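I've been a convert to community health workers since I first sat in on a clinic day in Waditdale, and I'd like to make the case for them to anyone who still thinks of them as a nice extra.

Waditdale took in a lot of newcomer families over a short stretch. Most had been through at least one camp on the way, some had kids with no vaccination record on paper, and plenty of the older people had been managing diabetes or high blood pressure with whatever they could get. The town has one clinic. The nearest hospital is in Ashworth, and the bus there doesn't run in the evening.

The usual answer is to ask for another doctor, and I'd never argue against another doctor! But the thing that changed life in Waditdale was hiring 12 people who already lived there, spoke the languages and knew which buzzer worked at which building. They got proper training, a proper wage and a phone number that people could call. In the first year they made home visits to 413 households. I still get a bit giddy about that.

Selamawit Derese runs the team, and she is the person who got me thinking about what a missed appointment means. To the booking system it's a blank. To her it's a mother on a split shift, or a letter in a language no one at home can read, or a man who was billed once, years ago in another country, and has been scared of front desks ever since. Her workers find out which it is, and then they fix the bit that can be fixed.

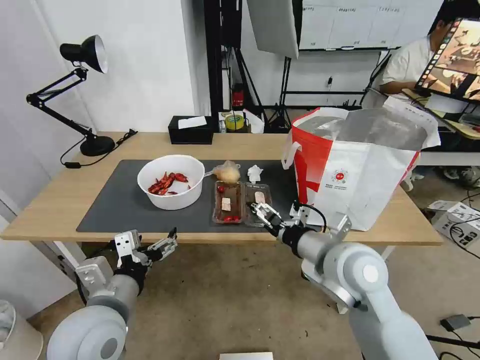
They also talk about food, medicine and sleep the way neighbours do, at the kitchen table, with time to spare. A doctor with 10 minutes can say "cut back on salt". A visitor who knows the cooking can go through what's in the cupboard and work out a dinner the whole family will still want to eat. I sat in on one of those chats and came away with two recipes - and a much better idea of what a diet sheet leaves out.

My gripe is with the funding. The program runs on a one-year grant that comes up every June, so each spring good people start looking for steadier work, and you can't blame them. Kadalcombe had a team just as keen and let it lapse between grants. The trust went with it. You can hire again, but the new person starts at the first doorstep.

Put these jobs in the core health budget, with the nurses and the lab and the heating bill. Pay for the training up front and let people build a career in it. Nadeck is weighing up a team of its own this year, and I hope its council goes and spends a day with Selamawit's crew before it votes.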